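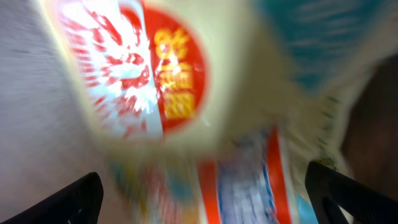
Can I see the gripper work before I order one?
Come to an open day at our Bastcombe shop. You can bring your own packages, put them on the bench, and drive the arm yourself for as long as the line behind you will stand it.

Gerkirer G2 Two-Finger Gripper
Soft packs, bags, cartons, small boxes

Open day report, updated Feb 12, 2018

We had the doors open in January and the G2 spent the whole day picking groceries. Snack bags, tea cartons, noodle packs, whatever people carried in. If you've only seen this gripper in our catalog, holding a clean gray block, you've missed the fun part! Real packages slide, sag and lean on each other, and the bin we set up was deliberately messy, with packs lying over other packs so that the fingers had to get in close.

The G2 has 2 black fingers, angular and fairly slim, with an open slot through the body of the finger. People asked about that slot a lot. It saves weight, and it lets the finger give a little when it meets something soft, so a bag gets squeezed along its length and doesn't get pinched at one spot. The wrist camera looks straight out between the fingers and you always have the tips in view at the bottom of the picture. We ran its feed on a big screen next to the bench, and that screen drew a bigger crowd than the arm did. When the arm moves fast the packaging smears into streaks of color while the fingers stay pretty sharp, because they travel with the camera. Kids loved it. So did a couple of packaging engineers who stood there for most of the morning.

What we ran

Mixed bin pick. Packages piled in layers, top one first. We logged 354 picks on this station over the day, with 340 placed in the right tray. The misses were mostly shiny bags lying flat against the side of the bin, where there isn't much edge to grab. We're working on a narrower tip for those.

Hand guiding. Visitors used the handheld controller to line up the fingers themselves. Folasade Danladi from our applications team ran this bench and is very good at getting a nervous first-timer to relax. Her advice, which we're now printing on the quick start card: come in slower than you think, and close before you lift. (She says that second half is needed more often than you'd expect.)

Finger swap. One screw per finger, and the hex key clips to the mount. Have a go at this one if you visit, it's oddly satisfying.

Speed run. The Quezada arm we use for demos can move a good deal faster than most people want for soft packs. We turned it up in the last hour by popular demand, lost one carton over the edge of the bench, and turned it down again.

Notes for buyers

Fingers: matte black, slotted, sold as a pair
Opening: 164 mm, tip to tip
Camera mount: included, fits on the wrist behind the fingers
Camera: sold separately
Arm: not included, adapter plates listed on the Accessories page
Finger pads: smooth pads come fitted, ribbed pads are extra
Warranty: same terms as the rest of the Gerkirer line

A word on lighting, since it came up at every bench. Glossy printing throws highlights back at the camera, and big patches of bright red or yellow can fool a simple color detector. We had a plain overhead panel with a diffuser and that was enough. If your picks are going wrong, look at the lights before you start changing software. It takes five minutes to check and it has saved us whole afternoons.

Fast moves will blur the camera feed as well. For most jobs you can let the arm settle for a moment above the bin, grab a still, then go in. If you need to read labels on the move, talk to us about a shorter exposure and more light.

Coming up

The next open day is at Rarncombe, in the training hall next to the loading docks. Same benches, plus a station for tall cartons that we didn't have room for in Bastcombe. Entry is free. Bring packages you really handle, the more awkward the better, and please make sure food items are sealed. Parking is at the rear and the hall door is signed.

To reserve a half hour at the hand guiding bench, use the booking form and choose "G2 demo" from the menu. Walk-ups are welcome too if there's a gap.

Related: G2 ribbed pads, G2 adapter plates, Wrist cable kit, Bin inserts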